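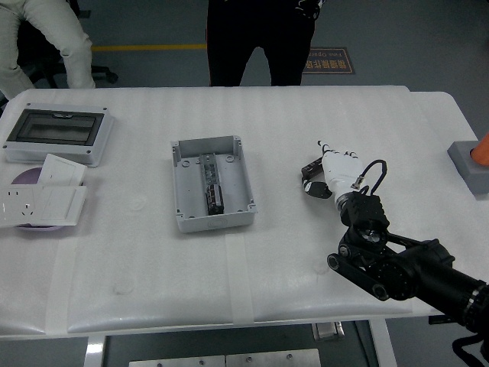 ## Bench tips for shared assembly cells

Notes for people who fit small enclosures on a bench alongside a robot hand. Compiled from the Plistby workshop, revised 6/28/26. Settings for the Gurno controller are in a separate sheet.

### Laying out the table

- Use a padded white top. Dark modules show up well against it, and plastic covers don't scratch when they are set down.
- Run tape strips from the back of the table toward the front edge to divide it into zones. Replace a strip when its ends lift.
- Put the open box in the center with the DIN rail running away from you. Boxes that still have their covers on go at the back left.
- Wall plates can share a dish at the left edge, but don't stack more than you will use in the next job. Overlapping plates are easy for a person to sort and slow for the hand.
- Set breakers down one at a time, label visible, with a finger's width of clear space on each side.

### Who does what

The hand picks and places modules. People still do the wiring, the torque check and the final look inside the box. At Plistby this moved most of the bench time from fetching and snapping to inspection, and the job cards were rewritten in April to match. If your cards still list "fit modules" as an operator step, change them. Operators were being timed on work they no longer did.

Expect more waiting in the first weeks. Use it to prepare the next tray. Walking away and coming back costs more than it saves, as the restart check has to be repeated.

### Screws and covers

1. Keep cover screws off the padded surface. They sink into the quilting and get lost. A magnetic dish on a side shelf works.
2. Check the corner posts for flash before the box goes on the table. A deburring tool takes it off in one turn.
3. Leave the cover off until the inspection is signed.
4. Wipe clear windows with a damp cloth only. Solvent clouds them.

### Cables on the arm

Look over the loop at the back of the wrist at the start of each shift. It should move freely through the full turn and never pull on the connector. Anything that drags on the table gets re-clipped before the first cycle. We use Fogh clips and change them every 200 hours.

### Floor

Keep chairs and bags clear of the yellow line. Mats should lie flat.

### Keeping your hand in

Fit one box in 50 completely by hand, start to finish. It takes roughly 30 minutes with wiring and keeps the skill current for days when the cell is down. Rotate this job through everyone on the shift, including people who mostly inspect.

Log rejected parts by cause (bent clip, short screw, wrong module). Esoretti trays come 26 to a case, so write the tray number next to each reject.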